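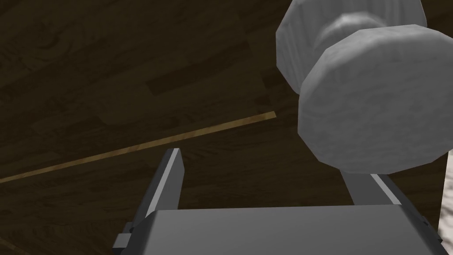
2 Jul 2021
Minutes taken by Joyce Mrema

Present: Hamisi Mohamedi, Obadia Ogola, Kibet Lyimo and myself. Apologies from Réjean Tremblay, whom we missed.

Hamisi kindly took us through the dumbbell task in the simulator, driven by remote control. We now have 700 demonstrations out of the 1,000 promised to Prundis - a lovely effort all round. Obadia would like slower approaches to the handle, and Kibet will redo 28 of the April runs.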